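I had my doubts about the Drokholm drawer unit before it arrived, and most of them have survived living with it. It costs £98 for the narrow version, in any colour you like so long as it's white, and the shop page calls it "a calm home for everyday clutter". I wanted a place for pens, tape and the post. Calm wasn't on my list.

## Putting it together

The leaflet says one person can build it in 32 minutes. I took most of an evening, and I've built a fair amount of flat-pack. The drawings are small and the two side panels are so alike that I put one on back to front, then had to undo everything down to the base. A letter stamped on each panel would have fixed that. Kuruc, whose shelves I bought the year before, manage it on cheaper stuff.

The screws are decent. The cam locks are not. Two of them turned without biting, and I ended up packing the holes with bits of matchstick, as my dad used to. I wrote to the seller about it and got a polite reply from a Bianca Tănase offering to send spares. They came quickly, to be fair, and they were exactly as loose as the first lot.

## The drawers

They run well enough when they're lightly loaded. Put anything heavy in, say a stapler, a hole punch and a stack of old notebooks, and the front begins to dip as you pull. There's no soft close, although one of the shop's own reviews praises it, so I wonder what that person was sent.

They're also shallow. Envelopes lie flat and so do scissors, but a tape dispenser won't go in upright and a mug of pens is out of the question. If you've measured your own clutter and it's all flat, you'll be happier than I am. Check the inside depth with a ruler in the shop, because the figure on the box is for the drawer front.

The white finish wipes clean with a damp cloth. It marks easily too: biro came off with a bit of washing-up liquid, pencil left a grey smear that I've stopped noticing. Ayanda Visser, who shares the office with me, has had the same unit for longer and says the corners yellow if it stands in the sun. Mine is against the shady wall, so I can't say.

## Is it worth the money?

At full price, no. I'd pay perhaps two thirds of it. The Garnex is uglier and has a metal frame that rings when you kick it, but its drawers pull out straight with a load in them, and that's the job. If you find the Drokholm in the March sale and only want it for paper and pens, go ahead, and buy a tube of wood glue on the way home.

I'd skip the matching drawer inserts altogether. They slide about, they eat up space that isn't there to begin with, and a cut-down shoebox lid does the same thing for nothing.

**Good:** clean looks, proper screws, small enough for a corner.

**Bad:** loose cam locks, sagging fronts, shallow drawers, a leaflet drawn for ants.
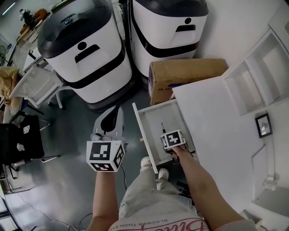
## Update after two months

One drawer now sticks on damp days. I rubbed candle wax along the runners, which helped for a week or so. The top is still level and nothing has come apart, so I'm keeping it, but I won't be buying the wider one to go next to it.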